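### 3.2 Object set and support surfaces

The household set was assembled from items of the kind that collect on a bedroom table over the course of a normal week: packaging, carrier bags, textiles and small personal accessories. No item was bought for its shape. Following the scheme used in the Plirkinska inventory, each item was assigned to one of 4 groups by stiffness: rigid, semi-rigid, flexible strip, and sheet or pouch. The complete inventory holds 845 entries, of which 13 recur in every session and serve as reference items.

Flexible strips proved the hardest group to label. A watch strap keeps its outline when held upright near one end but has no stable resting shape once it is laid on fabric. The strap used here is black with a matte surface and a single row of 7 oval holes along its middle. The holes were used as the length reference, as the strap carries no other regular feature.
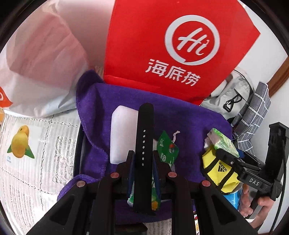 Sheet and pouch items were recorded by printed face only. Snack packets and tags were entered under their dominant color, and paper bags under the largest printed mark. Where an item was partly covered by another, the annotator labeled the visible area and left the remainder blank - no outline was completed by inference. Wayne Hiebert reviewed all entries in which two annotators disagreed on the group, most of them involving pouches that had been folded.

Two support surfaces were treated as separate conditions. The first was a deep purple towel with a short pile, left rumpled. Folds and rolled edges in the towel raise small items unevenly and hide their lower edges. The second was a pale gray tablecloth printed with fruit motifs on lace-like squares. The cloth gives a flatter base but a much busier background, and the printed fruit is close in apparent size to several of the smaller pouches. Under the Simard clutter index the tablecloth scores higher than the towel even with the same items present.

Bags were left standing wherever they would hold their own shape. A crumpled plastic bag changes outline each time it is moved, so bags were identified by logo and base color, with height omitted from the record.

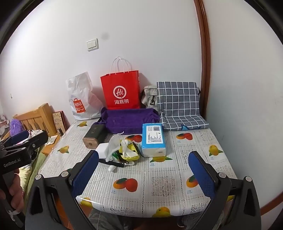 **Figure 3.** Patterned tablecloth condition, with items across the back half of the surface and a white MINISO bag at the back left.

Motifs on the cloth were masked by hand before the clutter index was computed. Masks were drawn once in October and adjusted whenever the cloth had shifted or its near edge had curled.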